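**Muslow tests bench-clearing arm in simulation, holds off on shop-floor trial**

April 9, 2023

Muslow, the contract assembly firm, has finished a first round of simulated tests in which a single robot arm clears a workbench at the end of a shift. The results are good enough to continue and too weak to justify a physical trial, according to an internal summary circulated by project lead Geetha Nair.

The task is a dull one. Tools and leftover stock have to come off the bench and go to a tray or a fixed position before the next crew starts. Muslow's fitters do this by hand and regard it as a chore. The firm wanted to know whether a machine could take it over without a person setting out the parts first.

The team ran 474 simulated episodes, each with a new arrangement of objects. An episode passed only if every item ended in its assigned place. Almost 50 percent passed. Nandini Venkataraman, who built the scoring, said the figure hides a wide spread between object types. Blocks were picked up reliably. Thin tools lying flat gave the most trouble, and flat disks were not much better.

"A fitter slides a disk to the edge of the bench and takes it from there," Venkataraman said. "The planner has no such move. It comes straight down every time, and with a flat part that leaves the fingers very little to hold."

Speed is the other problem. The simulated arm needed 9 minutes for a typical layout. Muslow's target for the same work is 6.

## Test setup

The virtual bench carries a camouflage-style pattern in white, grays and charcoal. Shivam Khurana, who handles the vision side, said plain tabletops had made object detection look better than it was. Real benches at Muslow's Tonevmont plant are scratched, stained and covered in tape marks, and the pattern was chosen as a harder case.

The room around the bench is modeled too, with doors, an interior window and a cart. Khurana said background clutter had produced false detections in earlier builds – mostly at the edges of the camera view – and the team preferred to find them before buying hardware.

One layout has the gripper down on a white square block, with a green-handled screwdriver lying to the left of the open tray. 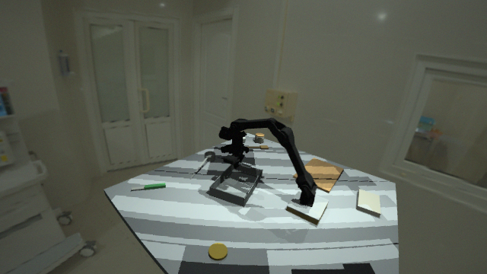

## Next steps

Murthy, the integrator advising on the project, has recommended a second simulated round with a pushing motion added for flat parts. Its engineer Tâm Giáp also wants the pass rule split in two, so that a misplaced screwdriver and a dropped one are no longer scored alike. Nair has accepted both changes.

A physical cell would be supplied by Erkard. Định Tôn, the shift supervisor at Tonevmont, said he would give up one bench for it once the pass rate is high enough that his crew does not have to check behind the machine. He did not name a number.

The second round is due to end in September. Until then the benches at Tonevmont will be cleared by hand.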